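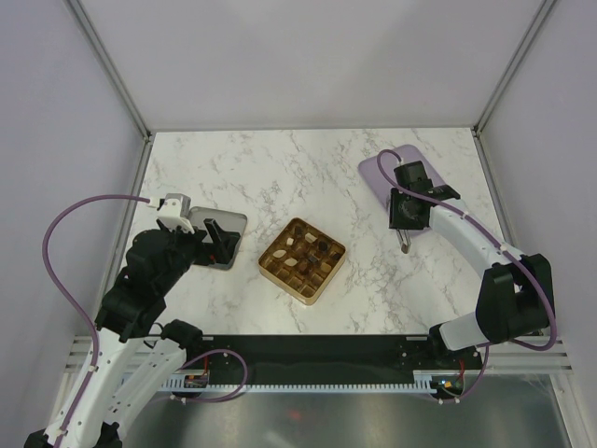
Ganchos adhesivos Tastel: ¿aguantan lo que dice la caja?
Foro > Hogar > Fijaciones y pegamentos

tuercaloca
Mayo de 2018
Pone 8 kg por gancho. He colgado una mochila en la puerta del trastero y a la mañana siguiente estaba en el suelo con el gancho y un trozo de pintura. ¿Alguien los usa con peso de verdad?

marea_baja
Yo tengo dos en el baño, sobre azulejo, y ahí siguen. ¿Limpiaste con alcohol antes? En pintura plástica no agarra nada, ni estos ni los caros.

tuercaloca
Limpié con alcohol y esperé las horas que pone. La caja dice "todo tipo de superficies", por cierto.
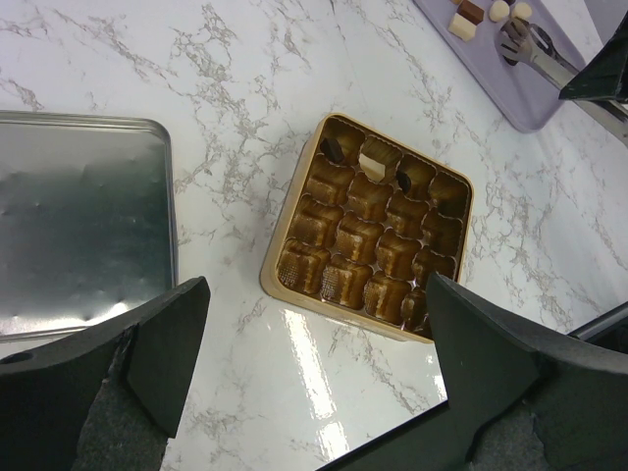 pasillo75

"Todo tipo de superficies" lo pone también la cinta de Lomville y se me cayó un espejo. Los 8 kg los medirán sobre vidrio, tirando en vertical y cinco minutos. En ningún sitio de la caja sale cómo lo han probado.

Y las opiniones de la tienda, ojo. Hay 236 y casi todas dicen "llegó rápido". Muy bien, pero eso habla del cartero.

marea_baja
Hombre, tampoco te pases. Por el precio que tienen no les voy a pedir un certificado. Los míos sujetan dos albornoces mojados.

pasillo75
Dos albornoces no son 8 kg. Pésalos y hablamos.

Yo compré el paquete de 15 de Kakmont, que en teoría es otra marca, y el adhesivo es clavado: mismo papel azul, misma esquinita para tirar.
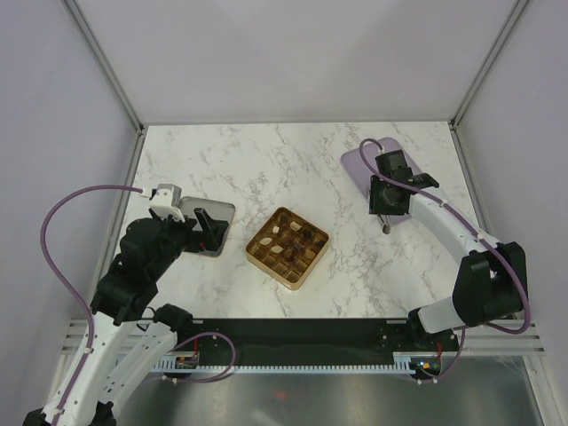

Así que cambiar de marca me parece tirar el dinero. Si el trastero es de pladur, taco y tornillo -- y si es puerta hueca, una barra de las que cuelgan del canto.

tuercaloca
Es puerta hueca, sí. Me da pereza la barra porque roza con el marco.

marea_baja
Las hay finas. Mide la holgura antes, eso sí.

tuercaloca
Vale, mido esta tarde. El resto de ganchos se va a quedar para los trapos de cocina.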